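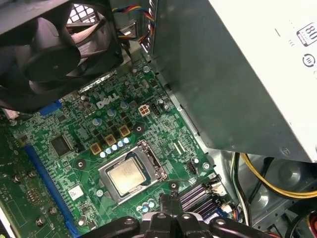 Library > Papers > Office Energy > Section 4
Contents Figures Notes Cite

4.2 Do the savings hold up?

Wasatov claims that replacing older desktops cut office power use by 19 percent. We doubt it. Of the 202 machines surveyed, 11 had no usable baseline, and the June readings came from half-empty offices. Šimek's reanalysis drops those months – and most of the effect goes with them. Ratings on a power supply (Figure 3) tell us little about how long staff leave a machine running.

Figure 3. Inside a desktop with a Dell motherboard.

4 shares | 2 comments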